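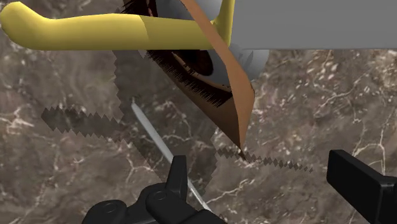 Ticket n° 126 — Ombres en dents de scie sur le plan de travail, simulateur Flikik
Ouvert par : Eylül Toprak (Waweru)
Suivi par : Chepkoech Bakilana, support Pronside
Produit : Flikik, licence d'évaluation 30 jours
Priorité : moyenne (c'est la vôtre, pas la mienne)

Eylül Toprak, 13/03/2024
Bonjour. Dans la scène cuisine, le marbre est superbe, rien à redire, on en voudrait chez soi. Les ombres, en revanche, ont l'air découpées aux ciseaux cranteurs. Grosse tache à bord dentelé sous l'objet jaune, et une ligne en zigzag près de la pointe de la pièce brun clair. On évalue votre kit pour entraîner une politique de préhension, et j'aimerais autant que la pince n'apprenne pas à attraper des triangles.

Chepkoech Bakilana
Bonjour Eylül, merci pour la capture. Pouvez-vous vider le cache des textures et relancer ?

Eylül Toprak
Cache vidé, relancé, puis redémarré la machine par superstition. Mêmes dents.

Chepkoech Bakilana
Merci. Quelle est la résolution de la carte d'ombres ? Menu Rendu, onglet Lumières, tout en bas.

Eylül Toprak
« Auto ». L'infobulle dit « valeur recommandée ». Recommandée par qui, elle ne le dit pas.

Chepkoech Bakilana
En mode Auto, la version d'évaluation retient la résolution la plus basse. Passez en « Élevée », réglez le filtrage sur 12 et gardez le biais par défaut.

Eylül Toprak
Fait. Les bords sont lisses, le marbre reste superbe. Par contre je perds 26 % de débit sur la génération d'épisodes. C'est attendu ?

Chepkoech Bakilana
Oui. Pour la génération en masse, certains clients gardent « Moyenne » et varient l'éclairage d'un épisode à l'autre.

Eylül Toprak
Va pour « Moyenne ». Tant que vous êtes là : la tige grise traverse-t-elle la pince, ou passe-t-elle à côté ? Vue de la caméra, je ne saurais pas dire, et l'export Traltier ne contient pas les contacts.

Chepkoech Bakilana
Cochez « Exporter les contacts » — décoché par défaut, je sais. J'ouvre un ticket séparé pour ce point et je passe celui-ci en résolu.

Statut : résolu (contournement)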